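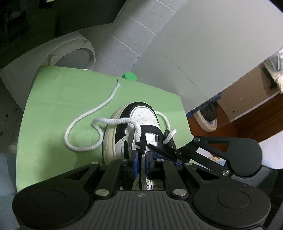

Min-kyu Seo has said that most of the trouble put down to bad operators in a hand-held gripper cell is really trouble with pads and pins, and that a crew that checks those first will seldom need to check much else. The remark is often repeated by people who look after the Wovach cell, and the upkeep routine used on it follows much the same line.

The Wovach cell is a tabletop work cell for recording handling tasks with hand-held grippers. It was put together by Wetberg at its workshop in Perkstead and is used for small jobs with soft or flexible parts, such as shoelaces and cords. The operator holds the grippers and works the fingers by hand. The recordings are later used to prepare the same tasks for a robot arm, so the state of the grippers matters as much as it would on the arm itself. A loose joint or a worn pad shows up in every recording made with it.

Layout

The work surface is a light green board laid over the table. It can be lifted off for cleaning and is put back by eye, with its far edge turned away from the operator. The color was chosen because white laces and cords stand out on it. Boards are not fixed down. Early boards were held with clamps, but the grippers kept knocking against them and the clamps were given up.

The workpiece goes near the middle of the board, with enough free surface beside it for the loose end of a lace or cord to lie open. Either one gripper or a pair may be used. For lacing work a pair is usual, one to steady or feed and one to pull. For plugs and short cords one is often enough.

The rest of the room is left as it is. Wetberg's notes ask only that the lighting stay the same through a session and that shiny items be moved if they throw glare onto the board.

Gripper

Each gripper has two black jaws driven through linkages on either side of a ribbed center plate. Metal pivot pins join the links. The inner faces of the fingers carry blue pads, which do the holding. The pads are soft enough to take hold of a flat lace without crushing it and firm enough to keep a round plug upright.

The fingers are narrow at the tip so they can reach into tight places, such as the lacing area of a sneaker. The drawback is that the tips take all of the wear. On a gripper used mainly for laces, the pad wears first along its front edge, and the lace begins to slide out sideways when pulled. On one used for plugs, the wear is a shallow groove farther back.

Setup

A session begins with the grippers empty. The operator closes each one fully and looks at the tips from the side. They should meet along their whole height. If light shows between them at the top, the pads are uneven or one link has play in it. The gripper is then opened and closed 10 times while the operator feels for any catch in the travel.

The opening is measured next. The reading at full close is taken as zero, and a plastic block 15 mm wide is gripped as a check. A reading that is off after zeroing points to a slipped pad more often than to a fault in the sensing.

After that a short trial is made with the real workpiece. Laces are tried with a pull along the board, cords with a lift and a slow turn.
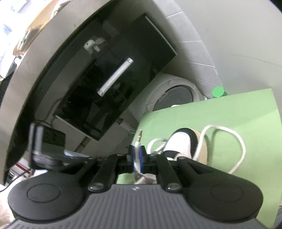
A plug is gripped by its sleeve and never by the metal tip, which is slick and can mark the pads. The hold is good if the plug keeps its angle while the wrist is turned both ways. If it tilts, it should be set down and taken again lower on the sleeve before anything on the gripper is adjusted. Cords should be left in wide loops on the board. A tight coil pulls back against the fingers and gives a false idea of how well the pads are holding.

Routine care

Dust is the everyday problem. It collects on the housings, where it does no harm, and works its way to the pins, where it does. The housings are wiped with a dry cloth at the end of the day. The pins are cleaned with a small brush, and no oil is used, as oil travels down the links and reaches the pads sooner or later.

Pads are wiped with a damp, lint-free cloth and left to dry with the jaws open. Alcohol was used at first. It was dropped after a batch of pads from Rathjen went hard at the edges, although the supplier and the workshop did not agree on the cause. Lint from laces tends to pack into the gap behind the pad and should be picked out with a wooden toothpick.

Pads are changed after 100 sessions, or earlier if slipping is felt. They are always changed as a pair. A new pad set against an old one closes off center, and the tips then meet at a slant.

Repair

Play in the linkage is the most common repair. The usual cause is a worn pin, and the gripper has to come off duty for it. The pin is pressed out from the housing side, the hole is checked for wear, and a new pin is pressed in. With the right tool the work takes around 6 minutes for each pin. If the hole itself has gone oval, the link is replaced, since a larger pin only delays the problem and makes the two sides move differently.

Stiff closing is harder to trace. It can come from packed lint, from a bent link or from a screw done up too far after an earlier repair. The maintenance sheet written by Nam-gil Chae, dated November 20, 2021, gives the order as lint, then screws, then links – and tells the reader to stop as soon as the travel feels even again. Screws are backed off a quarter turn at a time.

After any repair the full setup check is done again from the start, including the zero. Recordings made earlier in the day with the faulty gripper are marked, and it is left to whoever uses them to decide whether they can stay.

Spare parts

The workshop in Perkstead keeps pads, pins and links for both sides. Left and right links look alike but are not interchangeable, and the left ones are marked with a dot of paint on the inner face. Assembled grippers are not stored with the jaws closed, as the pads take a set against each other over time.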